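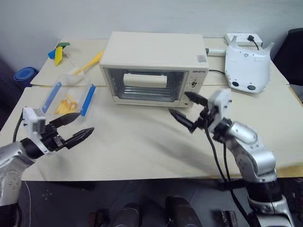

July was the month the Savgate recipe project finally felt like a cookbook and stopped feeling like a pile of shoeboxes. You gave us the second half of the grant so we could test the old recipes as well as type them up, and I'm so glad you did, because the testing is where all the surprises are. Most of the families who wrote these cards out had a full range with a big oven. Plenty of the people who'll cook from the book don't, so every bake now gets a second go in a countertop toaster oven, the plain sort with a glass door, one metal rack and a round knob. If a recipe can't cope with that, we say so in the notes at the bottom of the page.

**Where we are with the collecting**

We now have 1,074 cards, clippings and notebook pages scanned. That's everything from the Grellora Street boxes plus the lot that came in after the library talk (three biscuit tins and a binder with the rings rusted shut, which took me most of a morning!). I've typed up the ones we're likely to use and left the rest as scans. A fair number are duplicates. Savgate really loved a molasses cookie, and I could fill a whole chapter with versions that differ by half a teaspoon of ginger.

From all of that we've picked 165 recipes for the book. I know the application said fewer, but the page count still works if we run the pickles two to a page, and the printer's quote hasn't changed.

**Testing**

Still 16 to go, mostly breads and the big holiday things I've been putting off in the heat. Tipene Treloar has done the lion's share of the baking this summer and his notes are wonderful, very blunt. On the vinegar pie he wrote "tastes like a dare" and then made it again two days later with less vinegar, and we're printing the second one. The Tsao family's sesame rolls took four tries. The card says "flour until it feels right," so Tipene went and stood in their kitchen with a scale while the dough got made, and now we have a real number.

Oven temperatures are the biggest headache. Half the cards say "moderate" or "quick" and leave it there. I've put a little chart in the front, and each recipe gets the temperature we used, with the original wording kept in italics. I'd love your opinion on whether that looks too busy (sample pages attached).

**Money**

We're a bit under on groceries and a bit over on scanning. I'd like to move the leftover grocery money across to cover it, if that's all right with you. Nothing else has shifted. The Groment Press deposit is paid and they're holding our slot.

**What's late**

Permissions. We're waiting on 5 families, and two of those have moved away, so I'm working through cousins. If we don't hear by the time pages are due, I'll swap in recipes from the reserve list. I'd hate to lose the plum dumplings, though, so I'll keep calling.

The index is late too. That one's my fault. I started it by ingredient, changed my mind, and am now doing it by ingredient again.

**Next**

Finish the breads, get the last signatures, send the first three chapters to be proofread. Could you let me know about the grocery money before I order the next round of flour? Evenings after six are best if you'd rather talk it through on the phone.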